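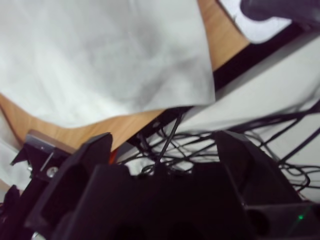
Pale cloth laid loosely over the wooden top, with the cables still to be sorted.

Filed under: Home Projects > Desks & Tables > Cable Tidying

My work table spent most of a year with a thicket of thin black cables at its edge, and I got so used to it that I stopped seeing it. Then a visitor caught a foot in one of the loops, and I decided August was as good a month as any to put things right. If you have a table like mine, set aside an afternoon, put on some music, and let's get into it together.

You'll want a large, soft piece of cloth before anything else. An old flat sheet will do nicely, and mine is a pale one that came with us when we moved from Toledo (it has been a curtain, a picnic blanket and a ghost in its time). Drape it over the part of the table you'll be leaning on. A wooden top scratches easily when you drag a power brick across it, and the cloth also gives you somewhere to lay out small parts where you can find them again. Don't bother smoothing it flat.

Now shut everything down and unplug at the wall. Please do this even if you're only planning to move one cord – you will end up moving all of them.

Before you pull anything loose, label both ends of every cable. I use a strip of masking tape folded over like a little flag, with the name of the device written in pencil. It's slow, and I grumbled through the whole business, but my table turned out to have 14 cables and I could have named perhaps half of them.

With the labels on, start from the loose ends and work your way in. Lift one cable, follow it with your fingers through the loops, and draw it out gently. If it snags, leave it and try the next one. Normunds Rebane, who taught me this years ago when we shared a workshop in Mernonley, used to say that a tangle should be loosened all over before it's undone anywhere, and I've found that works for yarn and garden hose too.

Lay the freed cables side by side on the cloth and wipe each one down with a barely damp rag. Let them dry while you have a cup of coffee. You may find one or two that don't belong to anything you still own, and those can go in a drawer or to the recycling center.

Next comes the route. I like cables to run along the underside of the top, close to the edge, where knees won't find them. Hold each one in place and see how much length you need, then allow a hand's width extra so nothing is pulled tight. Coil up whatever is left and fasten it with a hook-and-loop strap. Plastic zip ties hold well enough, but you have to cut them every time something changes, and something always changes at my house.

For hanging the bundle I used stick-on clips, spaced every 16 inches. Clean the surface with rubbing alcohol first, press each clip down hard, and then leave it alone overnight before you put any weight on it. I skipped the waiting the first time and found half of them on the floor by breakfast.

Put the heavier cords up first, then the thin ones, and plug things back in one at a time, checking that each comes on. Leave the paper flags where they are. When that's done, take the cloth outside for a good shake and fold it away for the next job – mine is going over the sewing machine while I paint the back room.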